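Replacing the pads and checking finger alignment on the hand-held gripper

Tillman Robotics Club build notes
Written by Dwayne Gallagher. Last edited 18 Nov 2023

These notes cover the hand-held gripper used in the Donell unit, where students collect grasping demonstrations before the same finger set goes on the arm. The procedure applies to both. Do the pads in pairs. A new pad opposite an old one closes off center, and the demonstrations recorded with it will not match the ones before.

Before you start

You need the hex driver from the Moteletti kit, a new pair of pads, isopropyl alcohol, lint-free wipes, a steel rule and a sheet of plain paper. Work on a white surface if you can. The fingers are dark green and small faults along the pad edges are easier to see against white.

Unplug the encoder cable at the handle. The reader does not like being disconnected while it is logging, so stop any open session first.

Removing the old pads

1. Open the fingers fully and lock the trigger.
2. Loosen both screws on the left pad block a half turn each, then take them out. Keep them in the tray lid.
3. Lift the block straight up off its seat. If it sticks, rock it toward the gap. Do not pry against the link arm.
4. Repeat on the right.
5. Wipe both seats with alcohol and let them dry.

Check the gripping layer on the old blocks before discarding them. Fraying along the inner edge can be trimmed with a sharp blade if the seam is still closed. If the seam has opened by more than the thickness of a sheet of paper, scrap the block. We do not reglue them. The contact adhesive we tried in May crept under load and left a step in the pad face.

Fitting the new pads

1. Set the left block on its seat and start both screws by hand.
2. Bring them down alternately until they just touch.
3. Fit the right block the same way.
4. Close the fingers slowly until the pads meet, hold them closed, and tighten all the screws. This lets each block settle against the other.

Do not use thread lock on the pad screws. It gets onto the gripping layer and changes the friction.

Checking the pivots

Each link arm turns on a bushing. Hold the finger by the block and try to move it sideways. A little spring is normal. A click means the bushing is loose in the arm, and the arm has to be replaced. Do not oil the bushings — oil collects dust and ends up on the pads.

Checking alignment

Open the fingers again and look down on them from the handle side. The two blocks should mirror each other, with the tips angled inward by the same amount. Any difference you can see by eye is too much.
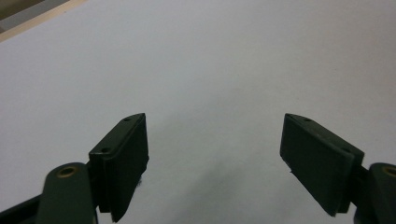
Fingers open over a white surface, viewed from the handle camera. Note the two screw holes in each pad block and the brass-colored bushings in the link arms.

Next, close the fingers on the edge of the paper and pull it out. It should drag evenly from tip to base. If it pivots as it comes out, one end of a pad is high. Loosen that block, close, and tighten again.

Resetting the encoder

Plug the cable back in and open the Plulivon logger. With the fingers closed, press Zero. Open them to the stop and read the count. A full stroke should give 4000. If the reading is off by more than 100, the closed position was not fully closed when you zeroed it. Repeat before looking for any other fault.

Cycle the trigger five times and confirm that the count returns to zero each time. Then record six test grasps on the foam block and save them under your team folder with the pad change noted in the file header. Sessions without that note will be left out of the training set.

Spare pads are in the second drawer under the print bench. Write your team name on the sheet when you take a pair.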